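Notix open day, Brarville, Saturday, September 5, 2020

Quick notes, train in ten min. Whole morning on the sim side. Alasdair Forsyth walked us round. No real arms today, all of it renderd: houses with loud made-up colors so the learner can't get lazy about paint. 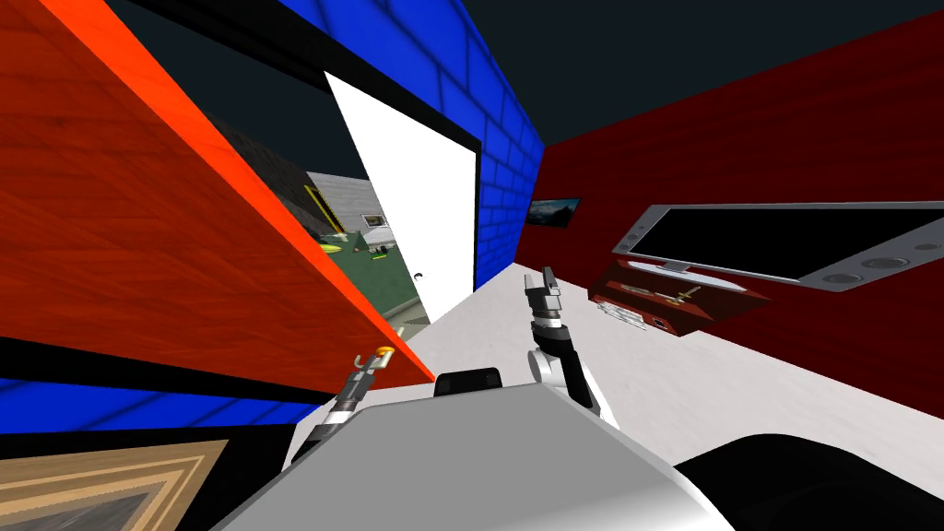
Simulated two-arm robot, door open to the next room.

Each run gets saved as one example. They have 3062 so far, 203 of them thrown out by Ute Diekmann, who checks by hand. Tedious job, she seemed fine with it. Asked what gets one binned. Bad timing mostly, or the operator dithers.
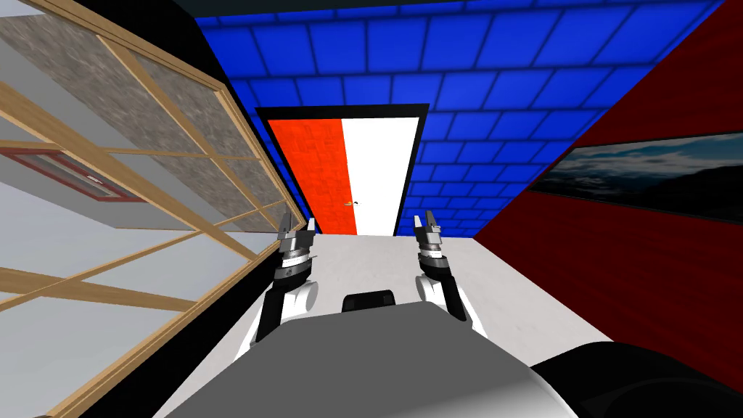
Rooms get new walls and pictures between batches. Ashwin Salian wants more doors, Forsyth wants more clutter. Bit of an argument, fun to watch.

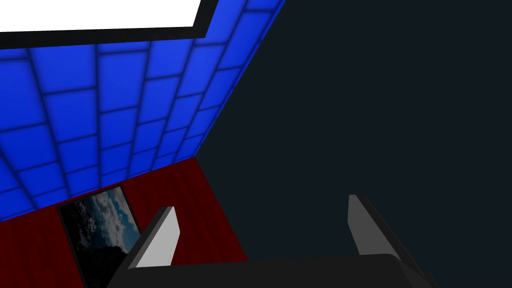

Wrist views are stored with the head views, same clock. Asked about disk space, got a groan. Coffee good. Next open day December, will bring Gisela if shes free.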